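I've been putting off this write-up for two months, mostly because the result is a small one and I kept hoping it would get bigger. It hasn't, so I'm posting it as it is.

The question was whether a grasp policy trained only in simulation gets better at new objects if you change the surface textures on every episode, or if you change the shapes and leave the textures alone. Most people I talk to assume you should do both and not think about it much. I had a limited amount of compute and wanted to know which one to spend it on.

## The setup

All of this runs in Akus, the little simulator wrapper I've been building in the evenings. It handles the scene files, the resets and the logging, and hands the physics off to an engine someone else wrote. The policy sees one wrist camera and the gripper opening, and it outputs a small motion of the hand plus an open or close command. There is no depth image and no force reading. I had depth in an earlier version, and it helped so much that the texture question stopped being interesting.

I trained two policies with the same network, the same number of episodes and the same reward.

- **Texture policy.** The objects are always the same few simple shapes. Every surface gets a random texture at reset, including the object, the blocks on the table and the walls. Marble, wood grain, plain color, whatever the sampler pulls out.
- **Shape policy.** The textures are fixed. The object is drawn from a large pool of meshes, scaled at random within what the fingers can close on.

I ran each of them with 3 random seeds. I would have liked more, but one training run ties up my desktop for most of a day and I also use that machine for work.

The test set is 26 objects that neither policy saw in training, some with plain surfaces and some with busy ones. A grasp counts if the object is off its support and still between the fingers when the episode times out. I don't give partial credit for touching it or for a lift that slips.

## What happened

The shape policy did better on odd shapes, as you'd expect. It also did better on round things, which I did not expect, given that the texture policy had spheres in its training pool and had practiced on them a great deal.

My first guess was a bug in the test script, and I lost a week to that guess. I checked the scaling, the friction values and the reset code. I did find one mistake, a friction setting that was being read before the scene file overrode it, and I fixed it and ran everything again. The gap on round objects got a little smaller and stayed there.

So I did what I should have done first and watched the failures. Across both policies and all seeds I had 1,121 failed episodes saved. I did not watch all of them at full speed. I wrote a short script that pulls the moment the fingers stop closing and puts those moments in a grid, and I went through the grids with coffee over several mornings.

The texture policy was closing on the right part of the image almost every time. Where it went wrong was height. It would come in with the ball sitting too far up between the pads, close above or below the widest part, and squeeze the ball out. With a box this doesn't matter, because a box is the same width all the way up. With a ball you have a narrow band where the pads will hold, and outside it you are pushing on a slope.

I think the cause is what the random textures do to shading. A ball under a steady light with a steady surface gets brighter toward the light and darker away from it, and the policy can use that to judge where the middle is. When the surface pattern changes every episode, the streaks and patches compete with the shading, and the policy learns to lean on the outline. The outline tells you where the ball is from left to right. From a wrist camera looking along the fingers, it tells you much less about how deep in the grip it sits.

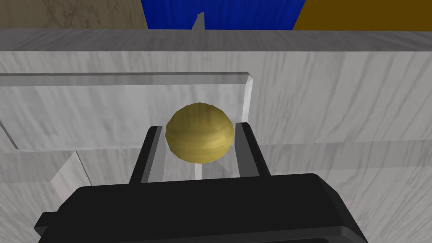

To check this I made a third test, with no new training. I took the round objects from the test set and rendered them with flat lighting, so the shading was gone but the outline was unchanged. If I was right, the shape policy should get worse and the texture policy should hardly move. The shape policy did drop, by enough that all the seeds agreed. The texture policy stayed where it was.

That fits the explanation, but it doesn't prove it. Flat lighting also removes the shadow on the support, and the shape policy might have been using that. I tried rendering with shading and no shadows, and the result landed between the other two, with too much spread for me to say anything firm.

## Things I'd change

The mesh on my spheres is coarse enough that the sides are a bit faceted. The contact solver cares about this more than I thought. A pad landing on a flat facet holds better than a pad landing on an edge, and that adds noise to exactly the objects I was interested in. A smoother collision shape is an easy fix, and I should have made it before the first run.

I also never tried doing both kinds of variation at a fixed budget. The obvious plan is to start with shapes and bring in the textures late — the config for it is already written and sitting in a branch called Penda. It needs longer runs than I can do at home, so it may have to wait until July.

The grid script is in the Akus repository now, under tools. It expects the log format from the current version, so older runs need to be converted first.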